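Wrist drops to T-pose when importing hand rig from Talleo
Posted in Rigging & Animation

wuvo_user
I export a hand rig from Talleo 286 and import it into Doltbridge. The mesh has 2406 vertices and 205 frames of animation. Fingers come in fine. The wrist snaps to the bind pose at frame 200 and stays there to the end. Keys exist on the wrist in the graph editor after that frame. Re-exporting with baked keys gives the same result. What am I missing?

stamatopoulos
Check the clip length on the wrist layer. Talleo writes one range per layer, and Doltbridge reads the range before it reads the keys. Anything past the end is evaluated as bind pose.

1. Open the layer list and select the wrist layer.
2. Set the out point to match the scene.
3. Turn off "Trim to layer" in the export dialog.
4. Export again into a new file. Overwriting keeps the old range.

Baking won't help, as it bakes inside the same range.

polyhinge
had this in July, just deleted the layer and reanimated the wrist. also check your scale

wuvo_user
Out point was 200. Fixed with steps 2 and 3, thanks. Scale was fine.

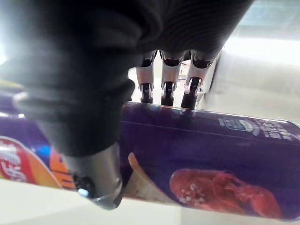 Three jointed fingers on a purple snack canister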